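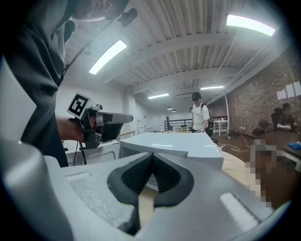
## 4. Putting your catalog on Lotstead

Okay, you've got the program installed and your login works, so now for the part I like best: getting your stuff in there! I moved my own seed collection over last winter (1,492 packets, yes, I know) and these are the steps I ended up with.

1. Open Lotstead and click **New catalog**. Give it a short name. Mine's just "Hollia", after the street I grew up on.
2. Pick **Import from spreadsheet**. If you're typing everything in by hand, skip to section 5.
3. Choose your file. Save it as CSV first, or the button stays gray.
4. Match your columns to the ones on the right. "Variety" and "Year" have to be filled in, and the rest can wait.
5. Click **Preview** and scroll all the way down. Do it twice if you're tired.
6. Hit **Import** and leave the window open until the green bar is full.

> **Note:** One file can hold up to 3,000 rows. I still split mine into batches of 1,000 or less, and the preview loads a lot faster that way.

> **Caution:** Importing the same file again doesn't update anything, it makes a second copy of every single row. Ilir Hoxha and I spent a whole evening deleting doubles, so please check the **Last import** line before you click!

### If accented letters come out as question marks

Go back to your spreadsheet, save again, and choose UTF-8 from the list. Dragica Spahić spotted this one when her own last name came through mangled on the donor column. Names longer than 80 characters get chopped too, so shorten those while you're in there.

Labels are in section 6.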